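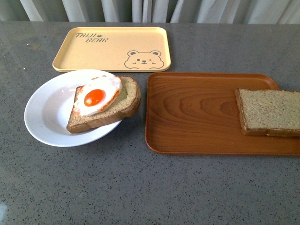

Egg on whole-grain bread, bear tray at the back

Posted in: Home & Kitchen > Small Kitchens > Counters and Tableware

ngoc_khong
Hello everyone, long-time reader, and I finally have a question silly enough to post. We moved in March and the new kitchen has this gray speckled counter that I love to bits, but I have become so fussy about it! Every plate that goes down, I wince. So I started using a little yellow tray (it says TAIJI BEAR in the corner, with a winking bear down at the other end) and now breakfast goes on the tray and the tray goes on the counter. My sister thinks I've lost my mind and says a counter is for putting plates on. Do any of you use a tray at home, just for yourself, for one plate of egg and bread? Or is that strictly for hotels and people with the flu?

wagner.fagundes
Welcome! I'm with your sister, I'm afraid. A plate is already a tray for food, and now you've got a tray for the plate, and at the end of breakfast there are two things to wash where there used to be one. I put in a Tekcombe counter at my last place and ate off it for years, plates straight down, and never gave it a thought.
Nice looking egg though – good round yolk.

cuc_au
Oh Wagner, no, let the woman have her tray! I use one every single morning and my mother did before me. For me it's the crumbs. On a plain white counter you can find them, but on a speckled one like that you could lose half a loaf and only notice when your sleeve is in it. Pale tray, crumbs show up, tip it over the sink, done. I'd also say your slice is too long for that plate, it's hanging over the rim, so the tray would be catching whatever comes off the crust if you had the plate on it. Which bread is it, by the way? We get the seeded one from El Fassi and it never fits anything either.

ngoc_khong
Cúc, it's just the whole-grain from the corner shop, I don't think it even has a name. And yes, I know, the plate is in front of the tray and not on it, so I've rather spoiled my own argument! It does go on the tray, I promise.

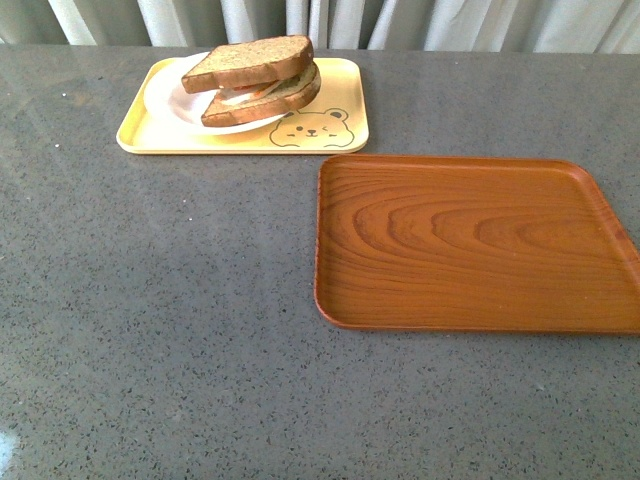 I like it over on the left, so the bear still has some room to himself and I have a spot for a spoon or a napkin. My husband puts the plate dead center and covers up the poor thing's ear, and we've had words about it. Wagner, you're right about the washing up, I can't argue there, but it's a quick wipe and it dries standing up behind the faucet.

xuan.tang
Adding my bit as someone who bought four trays before finding one she liked. Look at the rim. A low one like yours is lovely for lifting the plate on and off, but if you carry it to another room, a wide plate can slide. I cut a square from a roll of Remora shelf liner and put it under the plate, and it hasn't moved since. The deep Zastard ones hold everything in, but you have to reach down into them with your knife and fork like you're eating out of a drawer.

wagner.fagundes
So now it's a plate, a tray and a square of liner. I rest my case.

cuc_au
You rest it on a bare counter, no doubt, with crumbs in it.

hue.hua
I carry mine to the window seat, so it has to be a tray for me, and I wouldn't call that fussy at all. But I did go off the printed kind. I had one with lemons on it, scrubbed it with the rough side of the sponge, and by summer the lemons were ghosts. Soft cloth only, Ngọc, if you want to keep that bear winking.

ngoc_khong
Oh no, I've been using the rough side! Off to buy a cloth. Xuân, what width does the liner come in?

Contact us | Forum rules | Back to top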